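餐桌与收纳 第六讲讲义 杯子怎么收、怎么叠、怎么放

上次下课有同学问我,为什么一门讲家务的课要拿整整一讲来说杯子。我的回答是:你回家打开柜门看看就知道了。碗和盘子大家多少都有点章法,杯子呢,往往是哪里有空往哪里塞。我自己家以前也是这样,马克杯里套着茶杯,茶杯里还躺着一个瓶塞(我至今不知道那个瓶塞是哪个瓶子的)。

这份讲义是课堂笔记整理出来的,口语比较多,大家将就着看。没来的同学请先读第一节和第三节,作业写在最后。

一、先分类,再动手

我习惯按形状分,不按用途分。用途这个东西会变,今天喝果汁的杯子明天就拿去装牙签了,形状不会变。

直筒杯:杯壁上下差不多宽,叠不进去,硬叠会卡死。这类杯子只能一个挨一个站着。

斜壁杯:口大底小,可以套着叠。套叠的时候要留一点缝,手指捏得住上面那只的杯沿,才拿得出来。

带把杯:把手朝同一个方向,统一朝右或者统一朝左都行,别一半一半。左撇子的同学请随意,家里别人会适应你的。

高脚杯:杯碗、杯脚、底座三段,最占地方,也最容易倒。今天后半节课主要讲它。

我当年跟Amos Baptiste学餐厅摆台的时候,他第一天就让我们分杯子,分了一下午。仓库里登记在册的杯子是1,174只,我负责高脚的那几排。那天回家以后我做梦都在擦杯脚,可是从那以后我拿杯子就再也没有捏过杯口,这个习惯一直留到现在。

二、材料带来的差别

玻璃的和塑料的,收法不一样,很多人吃亏就吃亏在这里。

玻璃高脚杯重心比较稳,放得住,怕的是碰。两只杯子之间要能插进一根手指。柜子里垫一层薄布,杯口朝上放。我知道很多人喜欢朝下放,说是防灰,但杯口往往是整只杯子最薄的地方,让它去承重我总觉得心疼。怕灰的话,上面盖一块干净的茶巾就好了。

塑料高脚杯轻,掉了多半没事,可是轻也有轻的麻烦:胳膊肘带一下就翻,一翻就滚,而且滚的路线是弯的,大家在课上都见识过了!塑料还怕刮。磨砂表面看着耐脏,油印子一样会留在上面,用软海绵加一点洗洁精就够了,钢丝球请收起来。

课间有同学拿了Oltora和Drisetti两个牌子的样品来比,问哪个好。我的意见是先看杯脚和底座的接缝顺不顺手,有没有毛边。你洗的时候手指总要经过那里,毛边刮手,还藏水垢。至于颜色,挑你喜欢的。

三、拿杯子的手势

这一节请一定要练,光看没有用。

单手拿一只:拇指、食指和中指捏住杯脚,无名指托一下底座。手不进杯碗,也不碰杯沿。这是上桌时的拿法。

单手拿两只:两只杯脚夹在手指之间,杯碗朝下,底座朝上。多练几次,慢慢就不抖了。Ezekiel Holloway在Brolbridge带班的时候,要求学徒这样来回走30趟,中途碰响一次就重来。我们不这么严格,走三趟,意思到了就行。

收用过的杯子:这时候手指可以伸进杯碗里,夹住杯壁提起来,反正是要去洗的。常见的毛病是收完脏杯子,转身又用同一个手势去拿干净的。所以我建议大家分两趟,先收完,洗手,再摆。

四、台面上的临时摆放

杯子从水池到柜子,中间总要在台面上歇一会儿。这一会儿最容易出乱子。

先把台面擦一遍,有水的地方杯底会打滑。然后划出一块只给杯子的区域,离台面边缘一个手掌宽。水壶、抹布、锅盖都别进来。站着的杯子排在里侧,侧放的放在外侧,眼睛看得见,手也好拿。

塑料高脚杯临时侧放没有问题,底座和杯沿两头着地,中间的杯脚是悬空的,碰到它会绕着底座打转。几只放在一起时,让底座朝同一边,拿起来顺手。颜色不同的也可以挨着放,红的归红的,橙的归橙的,请客时各人认各人的杯子,省得满桌子问“这杯是谁的”。

侧放时顺便看一眼底座的底面。有的杯子底座中心、连着杯脚的地方有个小小的凹口,平时杯子站着,谁也看不见,洗的时候也就忘了。用旧牙刷转两圈,再甩一甩水。
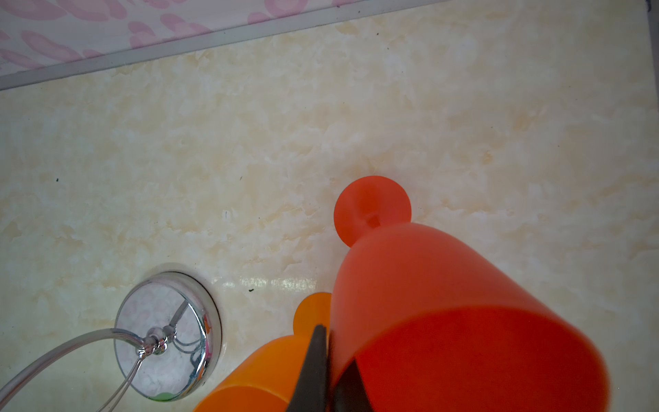

五、进柜子

终于要关柜门了。请按下面的顺序来。

先放高的,后放矮的。高脚杯放在与视线齐平或略低的那一层,别放顶层,踮着脚拿高脚杯是很危险的动作。

一列只放一种杯子,从里到外排。这样拿最前面一只就行,不用翻山越岭。

塑料的和玻璃的分两边。我见过有人为了省地方,把塑料杯倒扣在玻璃杯上面,看着挺巧妙,开柜门的时候我就不敢站在下面了。

每天用的放右手边(左撇子放左手边),一年用两次的装进盒子,盒子外面写清楚里面是什么。我家那只盒子上写的是“十一月聚餐”,每年到时候搬出来就是,里面连杯垫都配好了。

如果柜子实在放不下,就得面对那个老问题:你真的需要这么多杯子吗?我的做法是把一年没碰过的挑出来,放进纸箱,在门口搁一个月。中间想起来要用的就拿回去,剩下的送人。去年我清掉了33只,柜子里居然还是满的,我到现在也没想通。

六、作业

1. 把家里的杯子全部拿出来,按第一节的四类分好,写下每一类各有几只,看看哪一类最多。

2. 选一种高脚杯,玻璃或塑料都可以,练第三节的三种手势,每种练到不用低头看手为止。

3. 重新安排一层柜子,画一张简图,标出什么杯子放在哪里。画得丑没关系,看得懂就行。

4. 选做:读Whitlock那本小册子里讲玻璃器皿的一章,写一段你不同意的地方。我自己就不同意他关于杯口朝下的说法,欢迎你来反驳我!

简图和文字下次上课带来,交纸质的。下一讲是盘子和托盘,请每人带一只平时最不好收的盘子。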